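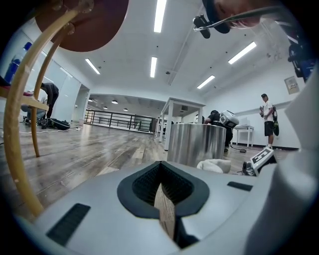
Drirnon Meditation House
Pre-retreat safety check, with comments

Walked through in May, ahead of the silent retreat. Items are marked OK, Action or Not checked. Comments are from the person doing the check. Last year's sheet is in the office binder if you want to compare.

ENTRANCE AND HALLWAY

Front door opens fully from inside without a key: OK
Porch light: OK
Shoe racks clear of the walkway: Action
The second rack sticks out past the door frame. Move it to the other side, next to the coat hooks.
Sign-in sheet and pen by the door: OK
We use this for roll call if there is a fire alarm. Please ask people to sign out when they go for a walk, even a short one.

MEDITATION HALL

Exit signs lit: OK
Both fire doors open and close on their own: Action
The garden side door sticks for the last inch. It closes if you push it. Needs planing before the retreat starts.
Capacity notice posted: OK
Set at 42 for seated sessions. This counts the teacher and the helpers.
Aisle between cushions and chairs: OK
Keep it wide enough for a walker.
Chairs: Not checked
To be gone over when the hall is set up. Look for loose joints and missing feet, and put any bad ones in the shed with tape across the seat.
Shrine candles: Action
Battery candles only during sessions with no one at the front. The real butter lamps may be lit for the opening and closing prayers. The metal tray under them needs cleaning, there is a lot of old wax and oil on it.
Incense: OK
Sand bowl is full. Window on the latch while it burns. We had two people with asthma last time and will ask again on the booking form.
Extension cords: Action
The one to the microphone runs under the rug. Reroute it along the wall and tape it down.

KITCHEN AND DINING ROOM

Fire blanket and extinguisher in place: OK
Gauge is in the green. Service tag is current.
Gas shutoff labeled: OK
Refrigerator temperature: Action
Read 42 degrees in the morning and the same after lunch. It should be 40 or under. Turned the dial down one step, to be read again tomorrow. If it has not moved, call Gittins for a repair visit.
Allergy list posted by the serving hatch: Not checked
Waiting on the last bookings.
Hot water urn: OK
Keep it at the back of the counter. People fill cups in the dark before the first session.

BEDROOMS, CLESAR WING

Smoke alarms tested: OK
All 22 sounded. Room 5 was weak, so the battery was changed and it was tested again.
Windows open far enough: OK
Bunk ladders: Action
One ladder in Room 5 has a loose bolt. Do not assign the top bunk until it is fixed.
Night lights in corridor: OK

GROUNDS

Path to the stupa: Action
Moss on the lower steps. Scrub and put down grit. Walking meditation should use the upper loop until this is done.
Pond fence and gate: OK
Parking area: OK
Leave the turning space clear for an ambulance.

PAPERWORK

First aid kit: OK
Burn gel and small bandages restocked. The order came to $377 with the new eyewash station, receipt in the binder.
Emergency contact forms: Not checked
Insurance certificate on the board: OK
The Dandard policy. The old one was still pinned underneath and has been taken down.

Open actions go on the whiteboard in the office. Initial each one when it is finished and write the time next to it. The hall door and the bunk ladder have to be done before anyone arrives.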